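How Does Clay Turn Into a Plate?

Think about the plate you ate from today. If it was a ceramic plate, it started out as mud. People have been turning mud into dishes for thousands of years, and the main steps have not changed very much.

What is clay?

Clay is a kind of earth made of very tiny grains. The grains are much smaller than grains of sand. Most clay comes from rocks that broke down slowly over a very long time. Rain and rivers carried the tiny bits away and dropped them in low places, where they piled up.

The grains in clay are flat, like playing cards. When they are wet, they slide over each other. That is why you can squeeze wet clay into a ball or roll it into a snake. When you stop pushing, the clay keeps its new shape. Sand can't do this for long.

Shaping

There are several ways to make a plate. A potter can roll the clay flat and press it over a mold. A potter can also use a wheel, which spins the clay while wet hands push it outward.

Factories use molds and machines. At the Adamczyk pottery, a machine called a jigger spins each piece of clay on a mold while a metal tool presses it flat. One jigger there shapes 393 plates in a morning. Panya Srithong trims the edges with a damp sponge before the plates go to the drying room.

Drying

A new plate is full of water. It has to dry slowly, because clay shrinks as the water leaves. If the edge dries faster than the middle, the plate can bend or crack. In February, when the air in the drying room is cooler, the plates at Adamczyk stay on the racks for 2 extra days.

A dry plate that has not been baked is called greenware. It isn't green – the name just means it isn't finished. If you put greenware in a bucket of water, it turns back into mud.

Firing

Next the plates go into a kiln, which is a very hot oven. A kitchen oven might reach 500 degrees Fahrenheit. A kiln gets to more than 1,800. The heat joins the tiny grains together, and after that the clay can never go back to being mud. The large kiln at Adamczyk holds some 700 plates at a time.

Glazing

Fired clay often has tiny holes that soak up water. To seal them, potters cover the plate with glaze. Glaze is mostly ground-up minerals mixed with water. Then the plate goes back in the kiln, and the glaze melts into a thin layer of glass.

The color comes from metals in the glaze. Cobalt makes blue. Copper can make green, or red if there is very little air in the kiln. Iron makes browns and yellows. Glaze often looks dull and chalky before it is fired, so potters make small test tiles to check the color. Genowefa Zawadzka, who mixes glazes, keeps 553 of them in drawers.

Words to know

Greenware: clay that is dry but not fired
Kiln: a very hot oven for baking clay
Glaze: a coating that turns to glass in the kiln

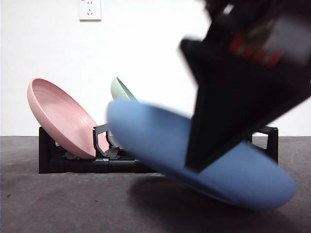 A light blue plate.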